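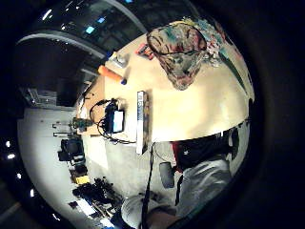 On 2021-09-30 Anel Baloyi wrote:

> I've read the new rules for the Nudham cemetery twice and still can't tell what we can leave on the lawn section. Fresh flowers are fine, I get that. Are silk ones out altogether? Mum's plaque is in row 69 and it's a long drive for us, so fresh ones are brown for most of the time between visits. Also, has anyone had trouble with things being cleared away early?

Hi Anel,

Silk and plastic flowers are still allowed on the lawn section, but only in the vase that's set into the plaque. Anything laid on the grass gets picked up before mowing. The old rules said the same, but it wasn't enforced much until August, when the mowing went out to a new contractor.

The height limit is 500 mm from the ground, vase included. Most shop bouquets are under that once you trim the stems. Glass isn't allowed anywhere on the lawn, and neither are ceramic pots. The monumental section is looser, and the rules for the rose garden are on a separate sheet at the office.

On fading - our north-facing rows get sun all day and cheap dyes don't last a summer. Reds and purples went first on ours. Cream, pale pink and pale blue held their colour better, or at least the fading shows less. I paid 80 dollars for a fancy arrangement one year and it looked no better by Christmas than the cheap one my neighbour had put in.

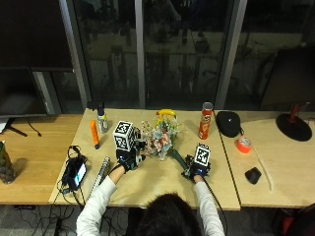

Do they keep what they clear away? It goes in the crates behind the tap shed and stays there for a month, sorted by row, so have a look before you buy replacements.

For wind, push the stems into a block of dry floral foam cut to fit the vase. Don't use the green wet foam, it crumbles. I've also used clean gravel, which works but makes the vase heavy to lift out for a wash. A twist of wire around the stems below the rim stops the whole lot turning.

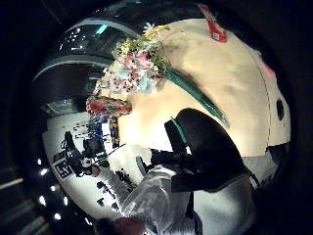
Take off any ribbon, cellophane or swing tag before you leave. They blow into the creek, and loose ribbon gets caught in the mower. There's a bin by the top gate and another 100 metres down near the car park.

If you can't get out there often, write your phone number on the form at the office and they'll ring before clearing a vase. I filled mine in last year and they did ring, once. The form asks for the row and plaque number, so have both handy.

The rules sheet on the noticeboard is the current one. The one on the website was still the old version when I checked.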